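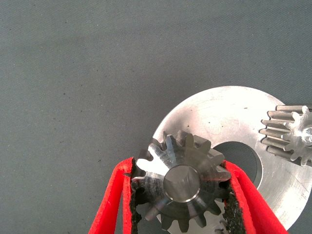

Gear Handling at Sandstead: Notes After the First Months

Search this blog Type and press Enter

Since October, the small-parts bench at our Sandstead shop has been shared between staff and a robot arm. I have been asked by several former colleagues how the arrangement is regarded by those who work beside it.

The gripper takes up a single gear at a time. Sipho Rampersad, formerly a full-time sorter, now spends 26 hours a week on inspection and setup. He reports less strain in his hands and more in his patience.

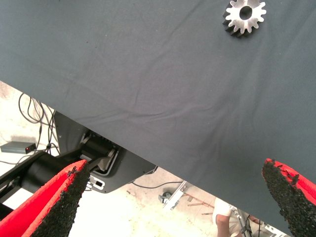
Concetta Dal Bello has raised a separate matter, that of pay grades. Setup duties are not yet recognized in the Beaudoin agreement, and 20 employees are affected. I consider her objection sound. Training was limited to 40 minutes per person, and that should be extended before a second bench is converted.

This site uses cookies. Accept Learn more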